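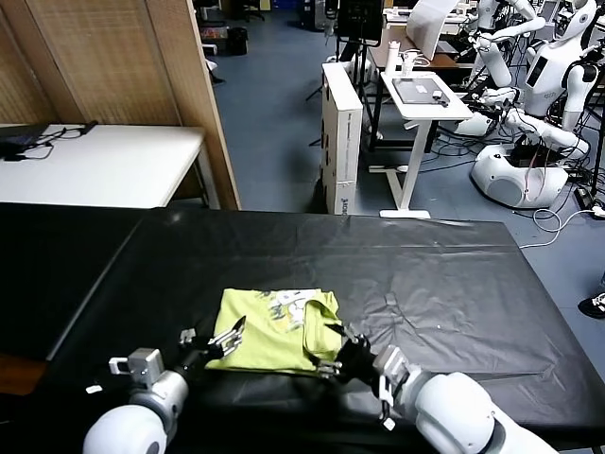
# Urkel

Urkel is a small add-on for media center setups that keeps your watched status and resume points the same on every box in the house. It runs as a service on each player and talks to one shared folder. There is no account and no cloud part.

It started as a set of shell scripts by Lâm Tạ. Ngân Phan rewrote it as a proper add-on and maintains it now.

## What it does

- Syncs watched flags for movies, episodes and music videos
- Syncs resume points when playback stops or pauses
- Optional per-profile mode, so kids' profiles stay separate
- Writes a plain text log you can read without extra tools

It does not sync artwork, playlists or skins. If you want artwork too, use Statora next to it. The two don't touch the same files.

## Requirements

- Linux or Windows. Android works if the shared folder is mounted by the system.
- A shared folder that every box can write to (SMB or NFS)
- The same library paths on all boxes, or a path map (see below)

## Install

1. Copy the zip to the player and install it from the add-on browser.
2. Open the add-on settings and pick the shared folder.
3. Restart the player.
4. Repeat on the other boxes, one at a time.

The first run builds an index. On the test library, with 3160 episodes and 580 movies, the index file stays small and later starts only read the changes. Leave the player on the home screen until the "index ready" message shows up.

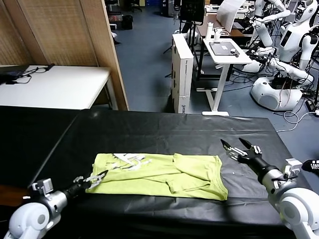

## Settings

| Setting | Default | Notes |
|---|---|---|
| `interval` | 60 | Seconds between checks |
| `profiles` | off | Turn on for per-profile mode |
| `port` | none | Only used with the Orellana remote |
| `log_level` | normal | Use `debug` before filing a bug |

Setting `interval` very low will wake up sleeping disks on some NAS units.

### Path map

If one box sees `/mnt/video` and another sees `Z:\video`, add a file called `paths.txt` to the shared folder:

```
/mnt/video = Z:\video
/mnt/music = Z:\music
```

One pair per line. Slashes are converted for you. Spaces in folder names are fine, no quotes needed.

## Known problems

- Two boxes stopping the same file within one interval – the later one wins. No merge is attempted.
- The Fustska skin shows old resume points until you leave the list and come back. Reloading the skin also helps.
- Episode files that hold two episodes are marked as one.
- Clocks must match. If a box has the wrong time, its changes may be ignored. The log will say `stale entry`.

## Upgrading

Versions before the April release used a different index format. Delete `index.dat` from the shared folder, update every box, then start them again. Watched flags are kept in the players' own databases and will be read back in.

## Bugs

Please attach the log from both boxes and say which version each one runs. Patches are welcome. Keep them small and run `make check` first – all 47 tests should pass.

## License

MIT. See `LICENSE`.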